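Drawing 2, Unit 6: Drapery and Folds

Reading for this unit: Pärn, pages 162 to 170. Bring the Herkari packet to class as well, since we will be marking it up.

Cloth hangs from points of support. Before you draw a single fold, find those points. On a standing figure they are usually the shoulders, the bust or chest, the hips, and the bent side of an elbow or knee. Mark them lightly. Every major fold in the garment starts at one of these marks or runs between two of them.

Pärn sorts folds by how they are made: hanging, pulled, or pushed together. A sleeve on a bent arm usually has all three. Cloth hangs below the forearm, pulls tight over the point of the elbow, and bunches on the inside of the joint. Skovach uses different names for the same groups. Either set is fine on the quiz.
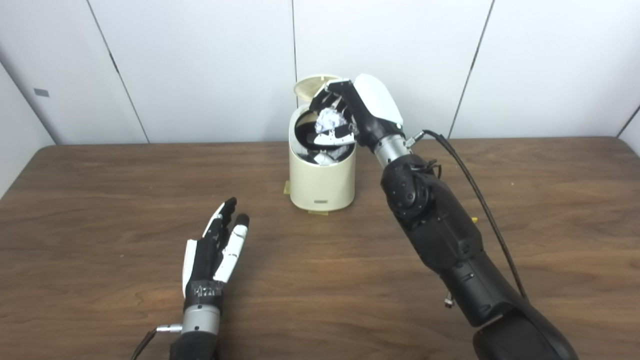

Weight of cloth changes the size of the fold. Heavy wool makes a few wide folds with rounded tops. Thin cotton makes many small ones with sharp turns. If your wool coat looks like a bedsheet, you have probably drawn too many folds. Take out half of them and look again.

Shading comes last. Each fold has a top plane, a side plane, and often a cast shadow - keep the cast shadow edge harder than the turn of the form. Students tend to make all edges the same, and the cloth ends up looking like pipes.

In-class work
10 gesture drawings of the draped model, short poses, line only.
One long pose in charcoal. Block in the support points and the main folds before any tone.

Homework
Hang a shirt from one nail and draw it. Move it to two nails and draw it again from the same seat. Use the same paper size for both.

Copy the sleeve study on page 287 of Pärn, at least as large as your hand. Do not trace.

Both drawings go up on the wall at the start of the next class. The Nadar handout on hands is for Unit 7, so leave it at home until then.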